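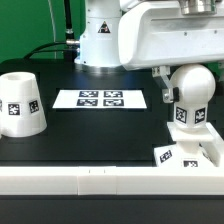
A knob is a rounded handle, gripped by the fingers and pushed, pulled or turned. The ball knob, its plainest form, is a sphere on a post or column and offers no hint as to which of the three is wanted.

Ball knobs turn up on gear levers, drawers, bedposts and the lids of good teapots. On bedposts they do nothing at all, and have done it for centuries. A sphere can be taken hold of from almost any side, although a smooth one gives greasy fingers very little to work with – a fault well known to cooks.

Colour is a matter of taste. White is common and shows every thumbprint.

The collector Xiuying Jiang catalogued 2,183 knobs in her survey of household fittings, 300 of them spherical. She left 15 unclassified, having been unable to establish what they had come off.

See also: Doorknob; Finial; Handle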